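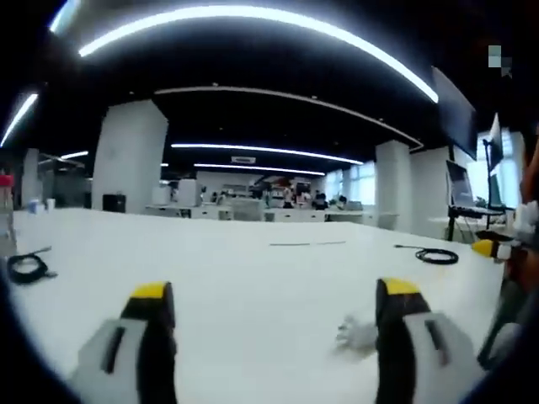

Gazon : Taliler ouvre une plateforme de compostage pour les tontes

L'entreprise Taliler, qui produit du gazon en rouleaux près de Stekmont, a mis en service en avril une plateforme de compostage réservée aux déchets de tonte. Elle reçoit l'herbe coupée des jardiniers professionnels de la région et, le samedi excepté, celle des particuliers qui possèdent une carte d'accès.

Jusqu'à présent, les paysagistes de Stekmont devaient porter leurs tontes à la déchetterie intercommunale, où l'herbe fraîche était mélangée avec les branches et les feuilles. Au printemps, quand le gazon pousse vite, l'attente à l'entrée pouvait être longue, et plusieurs entreprises demandaient depuis longtemps une autre solution.

Sur le nouveau site, l'herbe est d'abord étalée pendant une journée, puis mélangée avec du broyat de bois et mise en tas allongés. Les tas sont retournés à la machine une fois par semaine. Le compost est considéré comme mûr après six mois. Il est ensuite tamisé et une partie retourne sur les parcelles de Taliler, avant le semis des nouvelles plaques. Le reste est vendu en vrac ou en sacs de 25 litres.

Pendant la saison d'essai, la plateforme a reçu 381 tonnes de tontes, apportées surtout par des paysagistes et par les services des espaces verts. Le bureau d'études Conneely, qui a suivi cet essai, a analysé le compost obtenu. Son rapport recommande de ne pas l'utiliser pur pour un semis de gazon, mais de l'incorporer à la terre en couche mince, avec un passage de râteau. Il signale aussi que les tontes traitées récemment avec un désherbant doivent être refusées, car les résidus peuvent nuire aux jeunes plantes. Chaque professionnel signe donc une déclaration au moment du dépôt.

Les particuliers peuvent demander leur carte à l'accueil du site ou par courrier. Elle est gratuite pour les habitants de Stekmont. L'herbe doit être apportée sans sac plastique, sans pierres et sans terre. Les plaques de gazon arrachées ne sont pas acceptées, et il faut continuer à les porter à la déchetterie.

L'entreprise espère aussi alimenter Tasora, le jardin d'essai voisin, où sont comparés différents mélanges de fétuque et de ray-grass. Plus de 104 petites parcelles y ont été semées l'automne dernier. Une moitié recevra du compost à la rentrée et l'autre moitié restera avec l'engrais habituel. Les premières observations sur la couleur et la densité de l'herbe sont attendues au printemps prochain.

La plateforme est ouverte de 8 h à 17 h, avec une fermeture à midi pendant une heure. En cas de vent fort, le retournement des tas est reporté, mais les dépôts restent possibles.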